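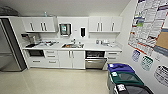

Page last changed: October, 4:19 pm

Kitchen robot, what changes for you

Quick one before the Driscombe site call. The robot work in the second floor kitchen carries on thru the month. Plan is for it to take over wiping down and putting cups away, so the desk rota goes. All 19 of us come off it. No more sink weeks.

Still ours: the fridge, anything with food in it, and sorting. Blue, green and black lids, signs are on the wall by the bins. Please read them, the Jostdale team got a whole bag sent back.

Cleaning hours are not being cut. Lindqvist confirmed that in writing, same contract, more time on the meeting rooms and stairs insted.

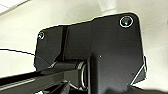

Workplace Services, Eseck office

Hands away from the wrist and gripper, even when the arm is parked. There's a hinge in there and fingers fit where they shouldn't. Hair and lanyards too. Problems, call ext. 472, don't try to fix it yourself.

Coffee before 11 if you can, longer runs are in the afternoon. Got worries about your own job and this stuff? Bring them to the open hour, or drop a note at our desk, no name needed.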